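**For release Tuesday**

# Clirnitz sorts its blocks, one bin at a time

Tramedum, the toy library on the Clirnitz road, has started putting its loose building blocks in order. The job has been on the list for 4 years. It was once near the top, then somebody lost the list.

The library holds 2210 blocks, almost all of them given by families who had trodden on one too many. Until this month they lived together in a cupboard that could only be opened by standing well to one side. Under the new scheme, named Potilix after a long meeting, the blocks will be lent out in small sets of red and green, and each set goes through a metal bin before it is bagged.

The bins are second-hand and look it. They came from the old Olmedo bakery supply shop, scratches included, and were chosen over a smart set of plastic tubs that cost 59 pounds and cracked on the first morning. Metal has the further advantage that you can hear when a block has been put back - and when it has been thrown. 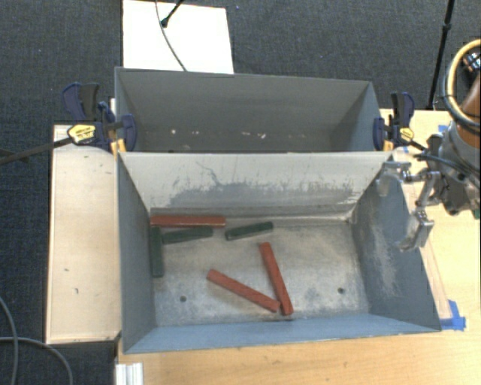 Members were asked for their views in October, and one wrote back that three of each colour was a mean sort of set, that her grandson needed at least a dozen for a decent bridge, and could the long ones please stop being lent to the people who use them as doorstops. Tramedum has taken the point about bridges. Borrowers may now take up to 4 sets at once, on a single ticket, for a fortnight. The doorstop matter is being looked into.

Sorting takes place on Friday afternoons from two o'clock. Visitors are welcome to lend a hand, and children may help if they put back more than they take out. Missing blocks can be returned through the letterbox at any hour, no questions asked, though the longer ones need to go in end first.

Potilix sets can be borrowed from the front desk from next week.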